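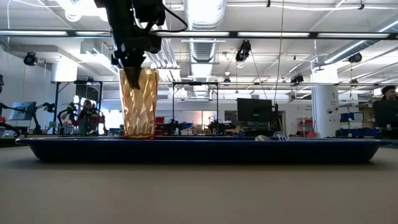 Imogen Furnival did not plan to write about reservoirs. She was looking for her grandfather's school in an old county directory when she found an entry for Dostby, a village with 31 houses, a chapel and a smithy. It was not on her own map. The valley was flooded for the Norkell reservoir, and the village went with it.

"I thought I'd got the wrong page," she says. "Then I rang my mother and she said, oh yes, they drowned that."

Her book on Dostby comes out this summer. It took her four years, most of them spent on evenings and weekends in the record office at Vester. The water company's papers had been kept, but not in any order. One box held 739 letters, nearly all of them about compensation.

"People wrote about hedges," Furnival says. "They'd been offered a price for the land and nothing for the hedge. One man wrote every month until he died, and then his daughter took over."

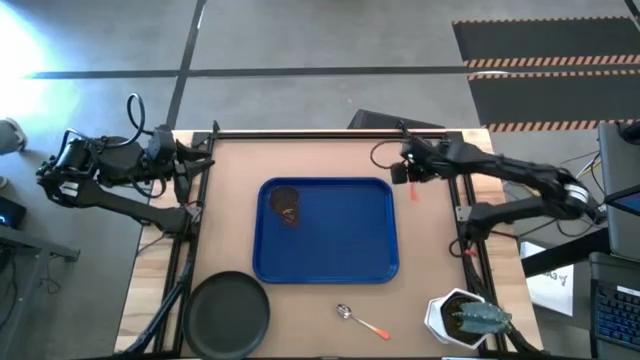 Talking to the last residents

Only a few people who lived in Dostby are still alive. The one she quotes most is Sheila Lockwood, now 87, who left the village as a girl and moved with her parents to a new house on the Fothergill road.

Lockwood remembers the move better than the village. "We had a tap indoors," she told Furnival. "My mother stood there turning it on and off. She never said she missed the old place, and I never asked her."

Furnival says she had expected more anger. Some families were sorry to go, others had wanted to leave for years, and she tried to put both in. The chapel graves were the hardest part to write. They were moved in April, before the valley was closed, and the records do not agree on how many there were.

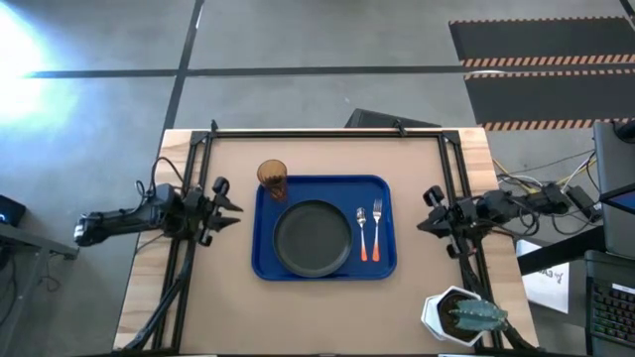 She left both totals in the book and did not choose between them. "A reader might write in and settle it," she says. "I'd be glad of that."

The first printing is 1,000 copies — more than she wanted. She is already working on something else, a short history of the road that replaced the old valley route, and she still goes to Vester when she can get a seat by the window.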